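Sterkgate arm

The Sterkgate arm is a tabletop robot setup assembled in the Talpur shared workshop by Krystyna Gajewski and Usman Swati. It is used for picking and placing kitchen items on a white table.
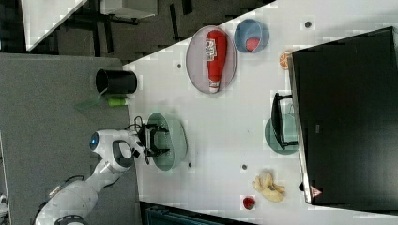
The arm carries a two-finger gripper. Cables run outside the links, which simplifies repair but limits wrist rotation.

Wrist camera

A small camera views the fingers and the object between them. Fast moves blur its output.

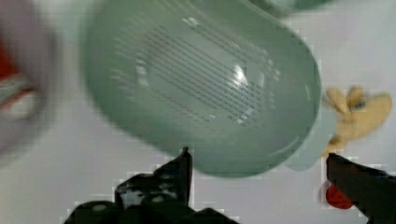 Test layout

Dishes, a colander and toy-sized items are rearranged after every 19 trials.

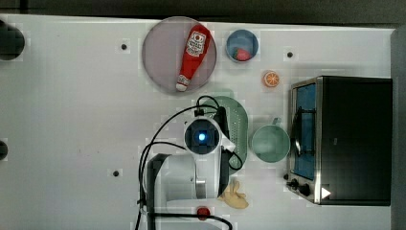

Control software was rewritten in June by Rukhsana Mohmand.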